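Small Things on the Desk: How Students in Murthy Hall Keep, Share and Lose Their Supplies

Final project report
Dilek Keskin and Godfrey Shirima
May 14, 2018

Why we picked this

When our class was first asked to choose something ordinary and look at it closely, the two of us spent a good long while going back and forth over ideas that were much too big. Godfrey wanted to study the whole history of paper, and I (Dilek) had my heart set on something about libraries, and we would probably still be arguing if I hadn't asked him for a paper clip one evening and watched him go through every pocket of his backpack to find one. He did find one in the end, bent nearly straight, and that was how we got our subject.

We wanted to know what happens to small supplies once they come into a student's life. Who buys them, who borrows them, where do they live, and where in the world do they go? It may sound like a silly question, but nearly everyone we talked to had a strong opinion on it, and some of our interviews ran on so late that we had to be asked to leave the lounge!

How we went about it

We handed out a short survey to residents of Murthy Hall and got 102 of them back, which made us very happy, as we had been told to expect far fewer. The survey asked people to count the small items on or in their desks: clips, pushpins, rubber bands, erasers, sticky notes and so on. We also sat down with a handful of residents for longer talks, and we spent two afternoons at the Stumonlow, the little supply shop across from the bus stop, where the owner kindly let us stand near the register and watch what people bought.

Our last piece was what we called the sharing box. We put out an open shoebox in the second floor study room with 700 items in it, all paid for out of our project money, and a note saying "Take what you need, bring back what you can." Then we left it alone for most of the semester, apart from peeking in more often than we probably should have.

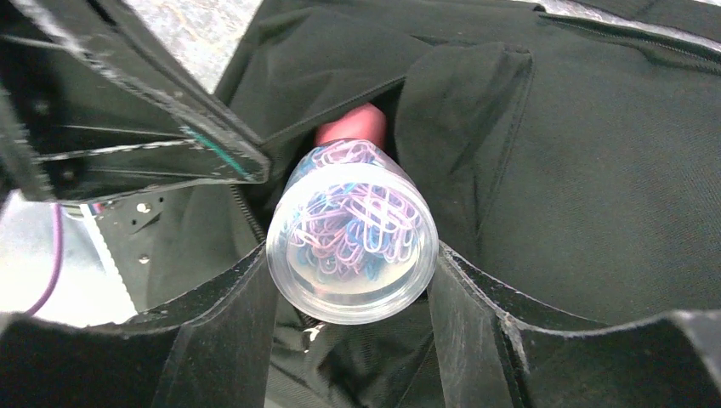 What people told us

The first thing we noticed in the surveys was that people have far more than they think. Before counting, most of them guessed low, and the notes in the margins were full of surprise. One resident had 1111 items in a single drawer, most of them staples, and wrote next to the number that she had counted it all over again to be sure. We talked for a while about whether staples should be allowed to count, and decided that if somebody goes to the trouble of counting staples, the least we can do is write it down.

The second thing was that people feel differently about different items. Pens are guarded. Several people told us they would lend a laptop charger before they would lend a good pen. Clips and rubber bands, on the other hand, seem to belong to everybody. People take them off old handouts, hand them along with a paper and never expect to see them again. "I don't think I have ever bought one," one of the seniors told Godfrey, "and I don't think I have ever run out either." We liked that so much we nearly used it as our title.

Color mattered too, more than either of us would have guessed. At the Stumonlow, shoppers would stand in front of the shelf for quite some time choosing between packs that were the same in every way but color. A few of the people we interviewed used color as a system, with one for each class, although most admitted the system fell apart by midterms. My own fell apart in the first week, so I was in no position to judge.

The sharing box

We had hoped the box would more or less keep itself full, and I'm sorry to say that it didn't. Pens went first, then the sticky notes. The clips went down slowly and came back up slowly, and the erasers hardly moved at all. What pleased us was what people added. By the end there was a ruler, a glue stick, a bus schedule and a very kind thank-you note, which is taped inside our project notebook.

What we would do differently

If we had the time over again, we would ask the same people to count twice, once at the start of the semester and once at the end. As it stands we know what was in the desks, but we can only guess at how it came and went. We would also include Zerkow House, where the rooms are bigger and the desks have proper drawers. Godfrey thinks a bigger drawer simply means a bigger mess, and I think people with more room might be tidier, and we have no data to settle it.

Thanks

We would like to thank everyone in Murthy who emptied out a drawer for us, the owner of the Stumonlow for her patience, and our classmates, who read the early drafts. The sharing box is still in the study room, and anyone is welcome to the erasers.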